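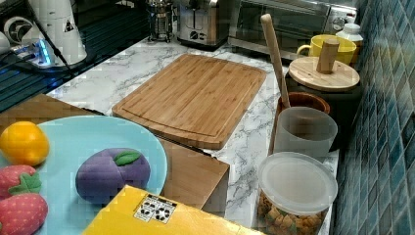
Agathe Hervieu's view was that a kitchen display should be judged by what is left on the worktop once the cooking starts, and she repeated it twice before we had reached the second room. The visit to Cimora's showroom at Clirdale took almost two hours in August, and most of that went on worktops and storage.

The counter with the marble pattern, white with grey veining, had the bamboo cutting board on it. The board has a shallow juice groove along its perimeter. I would want the groove deeper for roast meat, but for fruit it should do. Toy food stands in for the real thing: a plum with a green fabric leaf, strawberries in plush, a yellow-orange fruit, all on a turquoise-blue plate.

Dry goods are kept along the tiled wall. The clear canister shows its contents, a practical point for cereal, whereas the dark jar with the wooden lid would need a label in my kitchen. The mosaic is small and square, in teal and navy. Small tiles mean more grout, and I asked about cleaning. Corentin Courtois recommended a sealed grout and a soft brush – no abrasive pads.

Prices were on a separate sheet. The Titora base run, with drawers, is listed at 3595; the same run with plain doors is 3232. Neither figure includes fitting. Delivery is quoted at 200 and the guarantee on hinges and runners is 24 months.

The second room dealt with sinks and waste sorting and was less complete. Two of the pull-out units had no bins in them, so clearances could not be checked. Faustine Marchal is to send the drawings. Parking is behind the building, entrance on the left after the gate.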